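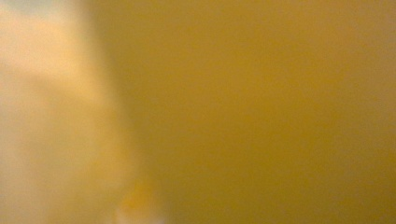

Kiselik Open Day is a small set of two-handed manipulation recordings made during the public open day at the Jenero workshop in July. It contains the demonstration runs from the table station only. Each run has one head view and two gripper views, one per hand. The gripper views include many close-contact stretches with no usable edges: one pale, blurred region on the left, an even mustard yellow over the rest, and no legible texture on either. These stretches are kept in the release. Filter on the sharpness column if your method needs focused input.

Contents

runs/ holds one folder per run, numbered in recording order
views/ holds the head, left and right streams for each run
notes/ holds the operator's comments, as typed on the day
index.csv lists run, operator, start time, task, outcome, sharpness

There are 50 runs from 7 operators. Three of the operators were staff. The others were visitors who had signed the consent form at the desk and had practiced for a few minutes before recording. The full set takes up roughly 500 GB uncompressed.

Task

The table station was set up for bin and liner handling. The operator sits at the table with a gripper in each hand and works on a bin placed on the far half of the tabletop. Tasks are opening the liner, fitting it, folding the excess over the outside and seating the rim ring. A run may cover one of these or all four. The task column gives the operator's stated intention, and the outcome column was filled in by the station lead.

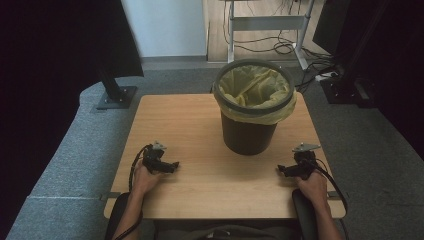

Table station, head view. Lined bin on the tabletop, both hand-held grippers at the near edge.

Setup notes

The tabletop is clamped at both front corners. Cable routing was left to the operator, so the cables cross the wrists in different ways from run to run. Bianca Grecu led the station in the morning and Desta Lencho in the afternoon. They scored partial liner folds differently: morning runs count a fold as complete once the ring is seated, while afternoon runs also require the bag to clear the base. The outcome column has not been reconciled.

Known issues

Runs 12 and 31 have a dropped right stream near the end.
The clock on the left gripper was reset at lunch. Use the offsets in index.csv.
Liner folds are often hidden from the head view by the operator's own hands.
Visitor runs have longer idle periods at the start, which were not trimmed.

Not included

Recordings from the Gustside conveyor demonstration are held separately. Ask Gianni Zanetti for access.

Maintenance

Maintained by Paraschiva Sandu. Send corrections to the index with the run number and stream name.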